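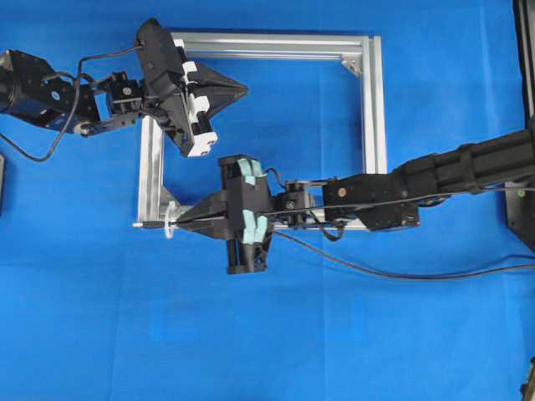 Bench and frame check, Wistelura workshop, bay 2
January 25, 2026
Form 385, frame assembly. Mark OK / FIX / N/A, comment if anything other than OK.

Work surface

1. Cloth covers whole bench, no bare edges. OK
Comment: blue cloth, full cover. Somebody keeps pulling it toward the sink side when they lean over. Re-tape the back corners, tape is getting old.

2. No swarf or loose fasteners on or under cloth. FIX
Comment: ran a hand over it before the frame went down, two T-nuts and a washer underneath. Removed. Please shake the cloth out at end of shift, not just brush it. Chips work into the weave and then scratch the bars.

3. Cables clear of bench edge and walkway. OK
Comment: fine at time of check. Floor cover by the door is curling up, trip hazard, already on the Civia list since September. Still not done.

4. Lighting adequate at bench. OK
Comment: good enough for layout. Bit dim for reading the small drill sizes, use the clip lamp.

Frame, flat on bench

5. Bars are right profile, slots clean end to end. OK
Comment: silver aluminum extrusion, as per sheet. Blew the slots out with the hand pump. Eye protection for this please!! even the hand pump.

6. Cut ends deburred. FIX
Comment: one bar end still sharp on the inside edge of the slot, caught my glove. Filed it. Saw blade is due, logged under 1262.

7. Brackets seated in inside corners. OK
Comment: triangle type. Flat against both bars, no rocking. Don't use the odd ones out of the Zapata tub, holes are a hair off and they pull the corner open.

8. Square across the diagonals, 2 mm max difference. OK
Comment: within limit. Measured before final tighten and again after. Second number is the one that goes on the sheet, last time it was the first and we had to redo the whole thing.

9. Bolts tightened in order, opposite corners. OK
Comment: short key first, then torque driver. Driver was not in its case agian. Case is on the wall so the driver lives on the wall.

Brackets and rails, close check

10. Bolt heads not rounded, right length for bracket. OK
Comment: one looked chewed, swapped it. Old one binned so it doesnt find its way back into the tray.

11. No gap where bracket faces meet the rail. OK
Comment: paper test, would not go in. Do it on both faces.

12. Rails not bowed or dented. OK
Comment: sighted down each one. Small scuff on one, cosmetic only, leave it.
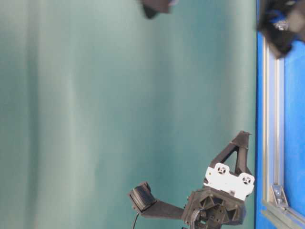
Backdrop and surroundings

13. Fabric hung secure, bottom edge off the floor. OK
Comment: teal sheet, creased but secure. Wadis wants it steamed, not a safety item so not marking it.

14. Fabric kept away from heaters and lamps. OK
Comment: clip lamp must not be clipped to the cloth rail. Moved it.

15. Fire exit and extinguisher reachable. FIX
Comment: box of offcuts in front of the extinguisher. Moved to the rack. Second time. Next time it goes in the scrap bin, whatever is in it.

16. Storage rack loaded heavy stuff low. OK
Comment: full length bars on the bottom shelf now. Around 3000 mm each so two people to lift, one each end, and call out before you turn.

17. First aid box sealed and in date. FIX
Comment: seal broken, band-aids low, no eye wash. Reordered today. Write in the book when you take something.

To do before next check
Re-tape cloth corners
Saw blade (1262)
Floor cover by door, chase Civia
Eye wash when it arrives
Empty Zapata tub, sort or scrap

Result: bay OK to use, four FIX items, 6 and 15 closed on the spot, 2 closed but watch it, 17 open.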